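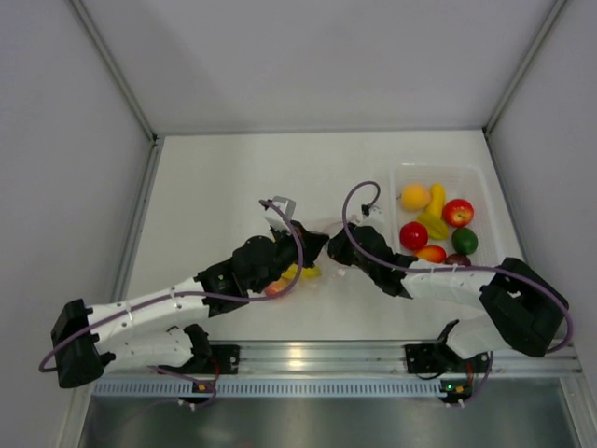 Two arms reaching in over a white table.

So we finally went and looked at the place in Vultavside! I've been going on about it since July and my sister had threatened to stop answering her phone, so off I went with a tape measure, a notebook and a coffee the size of my head.

First impressions: smaller than the listing made out, but so much brighter. It's a two-bedroom flat on the top floor of an old brick block called Varo (the name is over the door in green tiles, which I loved straight away). The agent, Szymon Kwiatkowski, met us at the gate and was very patient with me opening every single cupboard. Twice. I always open the cupboards. My last rental had one in the hallway with no back to it, only a hole and a breeze, and I've never recovered.

The living room faces the river side and gets the sun until dinnertime. There's a wee balcony too, big enough for two chairs and maybe a tomato plant if the chairs are friendly. The kitchen is a galley, original tiles, colour somewhere between mustard and regret, but the oven is new and there's a proper pantry. A pantry! I could have signed for that alone.

Now the grumbles. The bathroom has no window, and the fan sounds like a light plane taking off. Parking is on the street and you have to get home before 6 or you'll be doing laps. And there are 60 steps up to the door with no lift. I know because I asked, and then I climbed them, and then I had a little sit down at the top and pretended to admire the light fitting.

Body corporate fees are 300 a month, which seemed steep until Szymon showed us the new roof had already been paid for. I've asked for the minutes from the last 3 years of meetings anyway. Mum's advice, and she's bought and sold more places than anyone I know. She says you learn more about a building from people arguing over bins than you do from any inspection.

The neighbourhood was the big surprise for me. I'd only ever driven through on the way to somewhere else, but we had a wander afterwards and there's a bakery on the corner called Sivakumar that does a cardamom bun I've thought about every day since. The ferry is a 10 minute walk, all flat (my knees were grateful after those stairs).

We're going back for a second look in the evening, so I can hear what the upstairs pipes and the downstairs neighbours get up to. I also want to measure the bedroom wall again, as my wardrobe is enormous and I wrote the number down on a bakery bag that I've since thrown out.

If anyone reading has lived over that way, tell me about the parking!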